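Report on the April Visit to the Virumen Reuse and Repair Center

In April, members of the Amero Public Purchasing Office visited the Virumen Reuse and Repair Center to review how used office equipment is received, sorted, and returned to service. The visit was arranged by Sandra Staniforth, Head of Supplies, at the invitation of the Center's director, Josiane Lemaire. Howard Heywood attended for the Records Department.

The group arrived on Monday at 9 a.m. and was met at the loading dock by Tibor Dobos, who manages incoming goods. Mr. Dobos explained that the Center accepts furniture, lighting, and office electronics from public bodies within 100 miles. Each delivery must come with a signed transfer form. Deliveries without the form are held in a locked bay for four working days and then returned at the sender's cost. Our own office has had two loads sent back under this rule, and Ms. Staniforth asked that the wording on the form be made easier to follow. A revised version is to be sent to us for comment.

The furniture hall takes up most of the ground floor. Desks and chairs are graded on arrival and stored by grade, with the best pieces kept near the public showroom. Schools and small nonprofits have first choice for one week, after which the showroom is opened to everyone. Ms. Lemaire reported that the hall can hold 300 desks, and that space runs short each summer when offices move. She asked purchasing offices to give notice of large clearances at least a month ahead.

The question of delivery costs took up much of the late morning. The Center currently uses one outside carrier, Dako, and charges a flat fee per load. Mr. Heywood pointed out that the flat fee discourages small offices, which may have only a few chairs to send. Ms. Lemaire agreed to look at shared pickups on a fixed route. Lunch was served in the Ignacio Room, where the Center also holds its evening classes in chair caning and lamp rewiring.

After lunch, Szabolcs Juhász gave a talk on paperwork for electronics. Asset tags must be removed by the sending office and recorded before transfer. Where a tag has been missed, the Center writes to the office and sets the item aside until a reply is received. Mr. Juhász noted that replies are often slow, and asked that each office name one contact person for such letters. He also advised that power cords be bundled and sent in a separate carton.

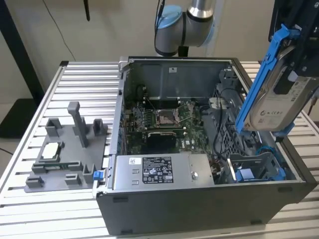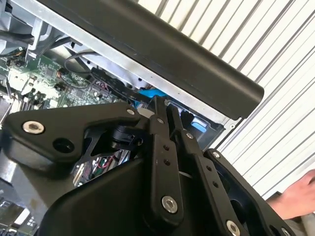 Desktop computer with its case open.

May an office ask for furniture back once it has been transferred to the Center?

Ownership passes to the Center when the transfer form is signed at the dock, so items cannot be reclaimed after that point. An office that has sent something by mistake may buy it from the showroom at the listed price, provided it has not already been reserved by a school or nonprofit.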